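Washing and reproofing a lightweight shell

Wash the garment before reproofing it. Dirt and skin oils stop the treatment bonding to the face fabric, and a proofer applied over them will wear off in patches.

1. Close all zips, undo the cuffs and slacken the hem cord.
2. Clean the detergent drawer of the machine. Residue from ordinary powder attracts water.
3. Wash at 40 degrees on a synthetics cycle with a liquid soap made for technical fabrics. Do not use softener.
4. Run a second rinse and keep the spin low.
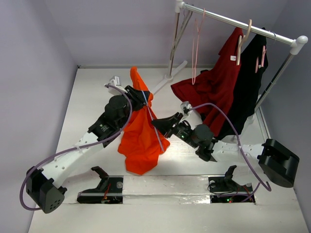
Spray-on proofers go on while the fabric is still damp. Work in sections from the shoulders down, holding the nozzle 19 cm from the surface. Leave for two minutes, then wipe off any excess with a damp cloth – white marks at the seams mean too much was used. A 200 ml bottle is enough for one adult jacket.

Wash-in products such as Stirkura treat the lining as well, so they are best kept for unlined garments. 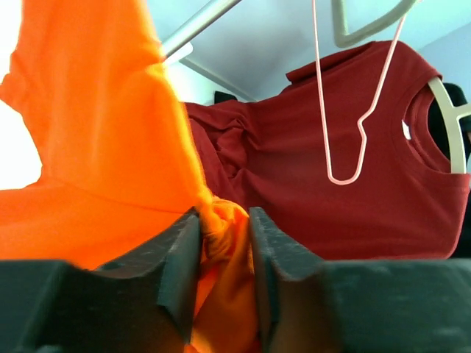

Orange fabric held between two gripper fingers.

Tumble dry on low if the care label allows it. Gentle heat restores the finish. Otherwise hang the garment indoors, away from radiators, and leave overnight.

To test, drip cold water on one shoulder. It should bead and roll off. If it soaks in, repeat the spray on that area only.

Text: Fiorella Donati. Last revised in January.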